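Trunumthorpe Residents' Forum
Home and Garden > Water and Plumbing

Hard water and washing: is a softener worth the money?

mill_lane_jo
Posted April 28, 2019

We moved here from a soft water area in December and I can't get used to the water. The kettle furs up, towels come out like cardboard and there is a grey film on the shower screen by the end of the week. The bit I mind most is the laundry. I've gone through twice the powder I used to. Is a softener worth it for a house of 3, or do people just put up with it?

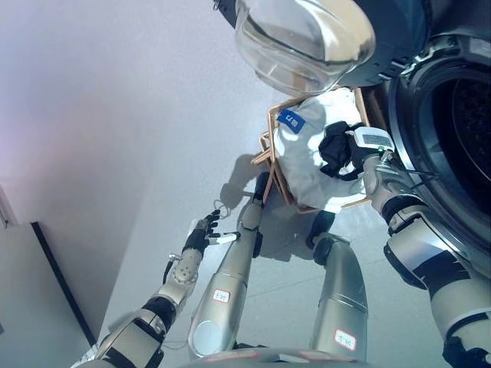
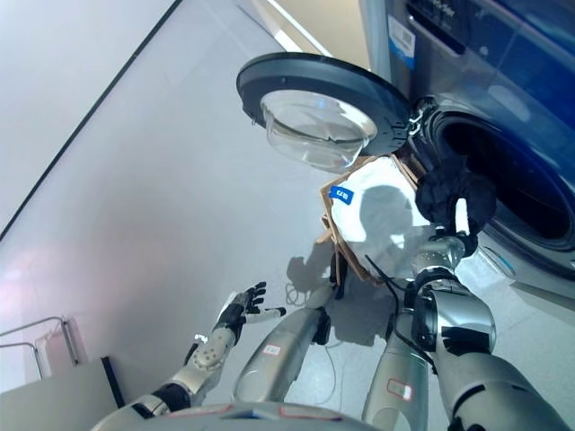

Front loader with the door open, both pictures.

Replies

dennis_p
Put up with it. I've been here thirty years and never owned a softener. Use the hard water dose on the back of the powder box, wash at 60 once in a while with nothing in it, and dry the towels on the line in a wind. My last machine did fourteen years.

Kestrel44
Disagree with Dennis. We had one put in when we did the kitchen and I wouldn't go back. Less powder, less shampoo, no scale on the taps. Ours is a Clavivex. It takes 2 blocks of salt at a time and sits under the sink, so you do lose the cupboard.

mill_lane_jo
What did it cost, if you don't mind me asking?

Kestrel44
Just under 1000 fitted. The salt is on top of that.

dennis_p
That's a lot of powder.

Rok Ristić
I fitted softeners for a few years before I went over to heating. Some points for Jo.

Check the pipework first. You want a hard water tap left in the kitchen for drinking, and in the older terraces the outside tap often comes off the same run, so you would be watering the garden with softened water unless someone moves it.

Get the water tested. You can buy strips. If the reading is only moderately hard I would leave it alone and descale the kettle.

If you do buy one, cut the powder down straight away. People carry on with the old dose and then complain that everything is slimy.

tansy_b
Stiff towels aren't always the water. I had the same trouble and it was too much powder and too many towels in one load. I halved both and did an extra rinse. Still hard water, much better towels.

Kestrel44
Extra rinse uses more water though, and some of us are on a meter.

tansy_b
So am I. It hasn't shown up on the bill.

oldquarry
Has anyone tried those magnets that clamp on the pipe? Nedeljković's on the high street has them by the till.

Rok Ristić
I've taken plenty off and the pipes behind them were scaled the same as anyone else's. Save your money.

oldquarry
My brother-in-law swears by his.

dennis_p
Does his kettle fur up?

oldquarry
Yes.

mill_lane_jo
Thanks all. I did a strip test this morning and it came out as very hard, so I don't think I'm imagining it. I'm going to try tansy's smaller loads for a month and get a quote in the meantime. Does anyone know if Mernora still cover this side of the river?

Kestrel44
They did ours. There is a call-out charge of 110 if you want someone to look at the pipes before quoting, but they take it off the bill if you go ahead.

Rok Ristić
Ask them where the drain will go before you agree to anything. It needs to run somewhere sensible.

tansy_b
And white vinegar for the shower screen, Jo. Leave it on for ten minutes, then rinse. Keep it off any natural stone.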